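室内整理与空间观察 第四讲讲义
主题：墙、凹槽与地面，一间白墙房间该从哪里看起
2022年9月

各位同学好。上一讲我们花了不少时间谈柜子，谈得我自己回家以后也忍不住把厨房的吊柜翻了一遍，翻到很晚才睡。这一讲换个方向，先把柜门关上，来看那些没有门的地方：墙上的凹槽、从墙面凸出来的台子、桌面的边角，还有最容易被忽略的墙脚。讲义写得有点长，请大家慢慢看，上课时带着，空白处尽管写字。

一、先看墙，再看东西

初学的同学走进一间屋子，眼睛总是先落在东西上。椅子在哪里，桌上放着什么，地上掉了什么，一样一样记下来，记满一页纸，然后就不知道接下来该做什么了。我年轻的时候也是这样，记得特别勤快，本子用得特别快，可是回头一看，整页都是物件的名字，没有一句话说到这间屋子本身。

所以这门课一直要求大家先画墙。不用画得好看，几条线就够了：哪一面墙是平的，哪一面有凹进去的部分，哪里凸出一块，墙和天花板在什么高度相接。墙画好了，再把家具放进去，最后才轮到小东西。这个次序看起来绕远路，做过两三次之后，大家会发现记录反而快了。

墙的材料也请写上一笔。白墙和砖墙放在同一间屋子里，给人的感觉很不一样。白墙上稍有一点斑点、一条接缝，眼睛马上就看见了；红褐色的砖墙本身有横向的灰缝，颜色又深，小毛病容易藏起来。清洁的时候两者也要分开对待，白墙可以用半干的软布轻轻擦，砖墙的灰缝里积了灰，要用软毛刷顺着缝走，千万别拿湿布去抹，越抹越花。

二、凹槽和凸台

墙上的浅长凹槽，在课上我们统一叫“横槽”，从墙面向外突出的方形部分，统一叫“凸台”。这两个叫法是沿用Mevdale教材里的，大家若是习惯别的说法，作业里注明一下即可，我不扣分。

横槽好看，线条干净，屋主往往很喜欢。可是浅横槽能放的东西其实很有限。我们的练习标准是这样：槽深不足12厘米的，只放扁平而轻的物件，比如明信片、薄册子、小相框，而且物件的前沿要比槽口缩进去一点。槽深到了33厘米左右再多一些，才可以按普通的书架来考虑。介于两者之间的，请先量手头的东西，再决定放什么。

慢着，上面那句“左右再多一些”说得太含糊，去年就有同学来问过。这里改正一下：练习中以33厘米为界，到了就按书架算，不到就不算，大家照这个写。

横槽还有一个特点，内侧总有一块阴影。槽的上沿把光挡住，里面就发灰，深色的小东西放进去，隔几步就看不清了。如果屋主想在里面放点什么，我会建议选浅色的，或者干脆空着。空着也很好。我们做整理的人有时候手太勤，看见一道空槽就想填满它，这个毛病我自己至今没有改干净。

凸台则要看下面。台面上的事大家都会做，台底下那一面朝着地板，光线更暗，灰尘和蛛丝常常挂在边角上，站着平视的时候根本注意不到。请养成蹲下来往上看一眼的习惯，膝盖不好的同学可以用小镜子。

三、桌边的小东西

小东西靠近桌沿，是我在批改作业时圈得最多的地方。一张折起来的纸，一只小盒子，随手搁在桌子边上，人一走过，袖子一带，就到地上去了。练习中请把所有小件往桌心方向挪，离桌沿至少一个手掌。挪的时候不要顺手归类，归类是下一步的事情，一步里做两件事，最后两件都做不完。

桌子的颜色也会影响判断。浅色桌面上放浅色的纸，远看很容易漏掉。记录的时候最好走到桌边，弯下腰，让视线和桌面差不多齐平，这样薄薄一张纸也会露出影子来。用Fahy记录本的同学，桌面一栏在第二页的下半部分，很多人找不到，空着就交上来了，这次请务必填上。

四、墙脚与地面

终于讲到我最想讲的部分。墙脚这一条窄窄的地方，是整间屋子里东西停下来的地方。凡是会滚的，笔、瓶盖、小球，滚着滚着碰到墙，就停在那里了。拖把和扫帚又往往走到离墙一掌宽的地方就转弯，于是墙脚的小物件可以安安静静地待上很久。

红色的小圆球，靠着白墙的墙脚，从远处一眼就能找到，这样的算是最容易的一类。难的是透明的、白色的、和地面颜色相近的。大家练习的时候可以先从颜色鲜明的找起，找顺手了，再回头沿着墙脚慢慢走一遍，专门找那些不显眼的。 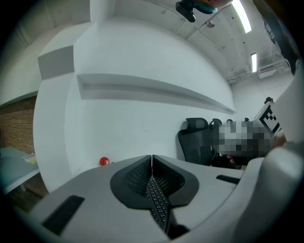 可是先捡地上的不是更快吗，人在屋里走来走去，总要踩到的吧，等墙都画完了，说不定已经滑了一跤。

这个意见提得很好，我在课上答得太匆忙，借讲义补几句。画墙的时候人可以站在门口，不必走进去，几分钟就画完了，所以并不会踩到什么。真正要进屋走动之前，地面当然要先过一遍，会滚的、会滑的、会绊脚的，先请到一只小盘子里，盘子放在门边。请注意，只是请到盘子里，不判断去留，也不送回原处。等小件都收齐了，再坐下来一件一件问屋主。我以前图快，捡一样问一样，屋主被问得心烦，后来什么都说“扔了吧”，第二天又打电话来找。

所以次序可以写成：门口画墙，地面过一遍，家具入图，桌面小件往里挪，最后看横槽和凸台。请把这一行抄在本子的封二上。

五、椅子的位置

办公椅在整理课里常常被当作麻烦，因为它会动。今天在桌前，明天在墙边，后天堵在门口。我的看法温和一些，椅子停在哪里，多少说明这间屋子平时怎么用。记录时先不要急着把椅子推回桌下，把它的位置画进图里，箭头标出椅背的朝向，然后再挪。

网面椅的清洁请参考附在课后的单页。简单说，网眼里的灰先用吸尘器的软刷头吸，吸完再用拧得很干的布擦一遍。底下如果有轮子，轮子上缠的头发和线头要用小剪刀剪断再抽出来，硬拽容易伤到轮轴。坐垫和扶手最后做。

六、课堂练习

练习室里备有Kustier软布和Drusano毛刷，每组一套，用完请洗净晾在窗边的架子上，上一期有一把毛刷湿着塞进抽屉，毛都弯了，实在可惜。

练习一，画墙。每人30分钟，站在门口完成，不许进屋。纸上至少要标出墙面材料、横槽、凸台和墙顶的接缝。画歪了没有关系，尺寸估不准也没有关系，可以在旁边打个问号，进屋以后再量。

练习二，墙脚行走。两人一组，一人沿墙慢走，一人在旁边记录。走的人只报位置和颜色，不报名称。这个规矩有点怪，大家第一次做都会笑，可是做完以后看记录，常常比报名称的那一份清楚得多。名称太容易脱口而出，一出口，眼睛就不再看了。

练习三，横槽试放。从教室后面的箱子里挑几样东西，按照第二节的标准放进横槽，退到房间另一头看一看，再全部拿出来，看看空着的样子。两种样子各写两三句感受，写真话就行，喜欢哪一种都可以。

七、作业

请在自己家里，或者征得同意之后在亲友家里，选一间屋子完成一份完整的记录。文字部分不少于147字，图一张，手绘即可。文字里请写清楚墙的情况，再写桌面和墙脚，椅子如果有就写上，没有就不写。

有同学问能不能写厨房。可以，不过厨房的墙脚多半有油，记录之前先擦一遍，不然纸和袖子都要遭殃。也有同学问能不能写自己的卧室，当然可以，只是自己的房间看得太熟，墙脚的东西天天路过，反而看不见。建议换一个平时不坐的位置坐下，比如门后，或者床尾的地上，坐一会儿再动笔。

下一讲谈窗台和窗帘盒，请带一把软尺来，钢卷尺在窗台上容易划出印子。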